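Minutes of the owners' meeting, Cotton Quay Holiday Flats
Held in the ground floor lounge, 6.30 pm, March

1. Minutes of the December meeting were agreed with one correction: the window cleaning quote was £242, not £224. 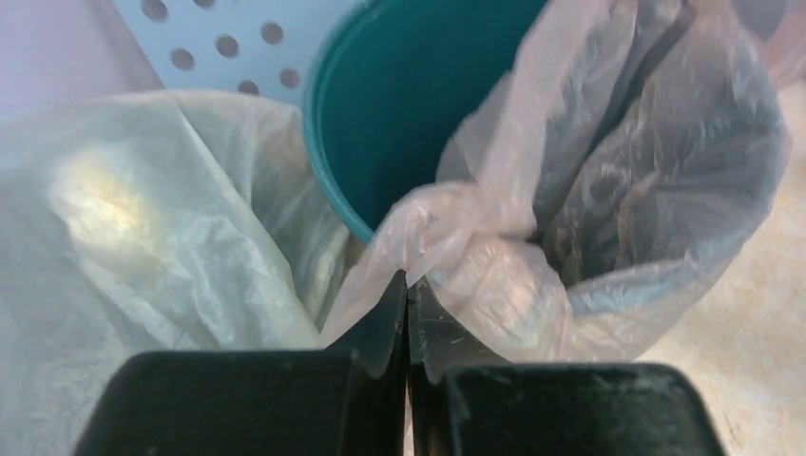 Cotton Quay Lettings and Housekeeping Group

2. Changeovers. Arrival time stays at 4 pm for the coming season. Departure moves to 9.30 am in the two top floor flats, which take longest to clean. Prukutby Laundry will collect twice a week from Easter. 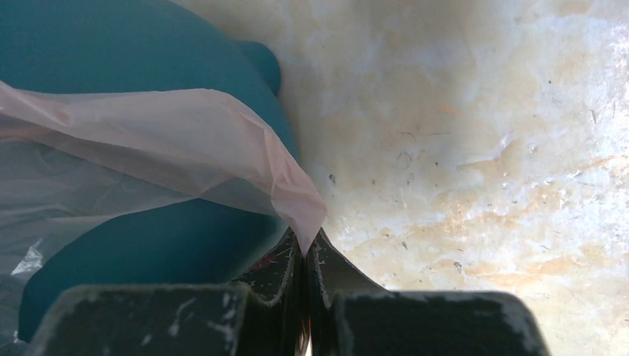
Owners who supply their own linen must label it with the flat number. Unlabelled sheets will go into the shared store.

3. Welcome folders. The bus times are out of date and the ferry page is missing from several flats. 200 new copies to be printed, at no more than £300.

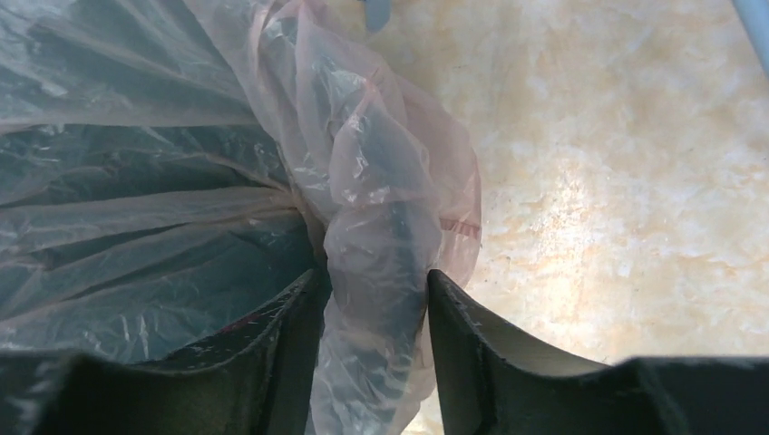
Dvorak asked whether guests still read a printed folder and suggested a single sheet by the kettle. It was agreed to print the folder this year and look at it again in the autumn.

4. Bookings. Undance, the booking site, reported 624 nights sold so far. Short breaks are up and full weeks in June are slow. 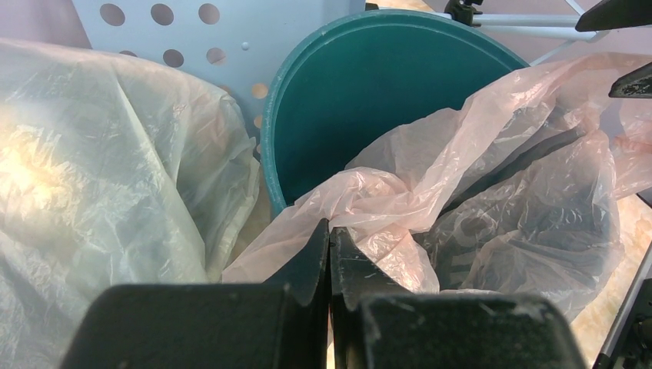
Flats with gaps in June may offer three-night stays from now on. Dogs remain at each owner's discretion, one per flat.

5. Any other business. The outside tap is to be lagged before next winter.

Meeting closed at 7.50 pm.

2 comments
Share 5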